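4.2 Folding and its discontents

Of the 125 households in the Skiltia survey, 46 owned no iron and felt no shame about it. The rest owned one and felt plenty. 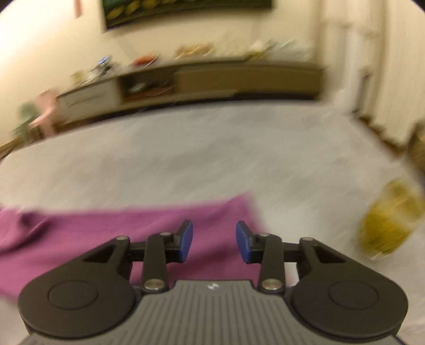 Figure 3. Purple cloth on a light grey surface.

Respondents agreed that clothes should be put away the same evening. Their diaries, kept through July, record a looser arrangement involving chairs.
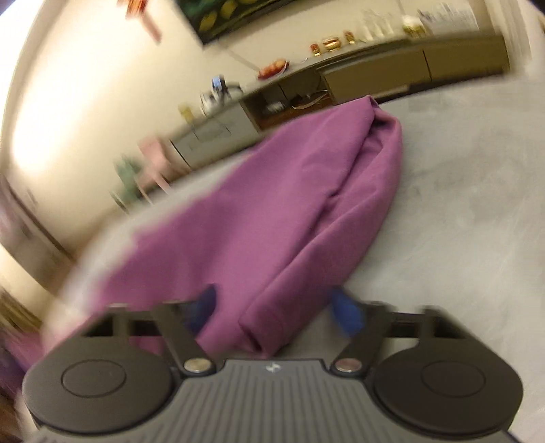
One diarist in Dostine objected that a chair is a perfectly good wardrobe with the doors left off, and we have coded her reply under "storage".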